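Tags: Set-up guides / Perception & planning / Kitchen cell
14 shares | 5 comments

Section 5: Building the planning scene for a kitchen counter

By now your Tradum install should talk to the arm, and the blue status light should be on. Good – this is the fun part! In this section you'll turn a live view of the counter into a set of collision shapes that the planner can use, and then run a first hover over a target surface. Give yourself a clear 20 minutes the first time. It gets much quicker once you know which settings matter.

You'll need the hand-eye calibration from Section 4. If you've bumped the camera or swapped its mount in the meantime, go back and redo it now.

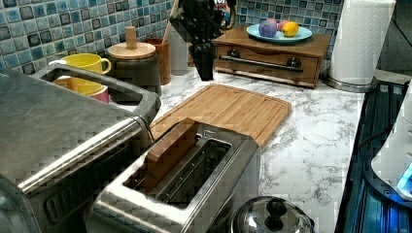 Bernd Sperling

5.1 Capture the counter

1. Open the Scene tab and choose New from live view.

2. Move the arm to the stored pose named look_wide. Wait until the joint readout stops changing.

3. Press Capture. Tradum saves a colour image and a depth map under the same name.

4. Open the depth map and look for holes. Brushed stainless steel is the usual culprit, so zoom in on the tops of the toaster and toaster oven first. A polished handle can vanish completely.

5. If you find holes, jog the wrist a little to one side and capture again. Tradum merges both views on its own.

Note: A marble-patterned counter is your friend. The grey veining gives the matcher plenty to hold on to. Plain white laminate is harder work, and you may need a third view.

5.2 Label what stays and what moves

Every shape in the scene is either fixed or movable. The planner treats the two very differently, so it's worth a careful pass.

1. Select the countertop and the back wall, and mark both as fixed. The small mosaic tiles sometimes come through as bumpy depth; tick Flatten plane and the bumps go away.

2. Mark the large appliances as fixed. The knife block and the bread box can be fixed too if your tasks don't involve them.

3. Mark fruit, plates, mugs and the cutting board as movable.

4. For anything tall and thin, such as a spoon handle sticking up out of a utensil holder, draw the shape by hand. Automatic fitting likes to wrap the holder and chop off the spoon.

5. Check openings and slots. The fitter fills them in by default, and for most jobs that's what you want. If your task puts something into a toaster slot, switch that one shape to Keep concave.

Caution: Keep concave shapes are slow to check. On our Gekport controller, a scene where every shape was concave took almost 626 milliseconds per plan, and you could feel the lag. Use the setting on one or two shapes only.

5.3 Set the margins

The default margin is 5 mm around everything. I like 20 mm for fixed shapes while I'm still testing, then I bring it down bit by bit. Cables deserve their own margin. In the Arm tab, open Attachments and add a loose sleeve around the wrist cables, or the planner will cheerfully route them straight through the utensils.

5.4 Run the first hover

1. Clear any old targets and pick the cutting board as the reference surface.

2. Choose Hover, then Centre of surface.

3. Press Preview and play the whole path on screen. Rotate the view and look along the counter, with your eye at tile height – clashes with tall items show up best from there.

4. Set speed to the lowest step and keep a hand on the stop button.

5. Press Run. 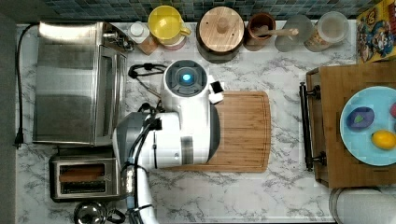 Fig. 5-2. Gripper over the cutting board, seen from directly above.

An overhead view is great for checking sideways position and useless for height. Read the height from the Z value in the status bar, and compare it with the figure in the preview. If the two differ by more than 2 mm, stop and recheck the tool length in the Arm tab.

Note: The arm masks itself out of the live depth map, but a loop of cable lying on the counter isn't part of the mask. Tradum may report it as an unknown movable shape. Delete that shape by hand or tidy the cable and recapture.

5.5 Save and name the scene

Save under a name that says where and when, for example zarville_counter_december. Scene files are plain text, so you can compare two versions side by side and see exactly which shape moved. I love this feature and use it constantly. The Zaidi plug-in can also read them directly if you want to replay a plan without the arm.

Continue to Section 6 for grasp targets.

This site uses cookies to remember your language and your place in the guide. Accept | Manage settings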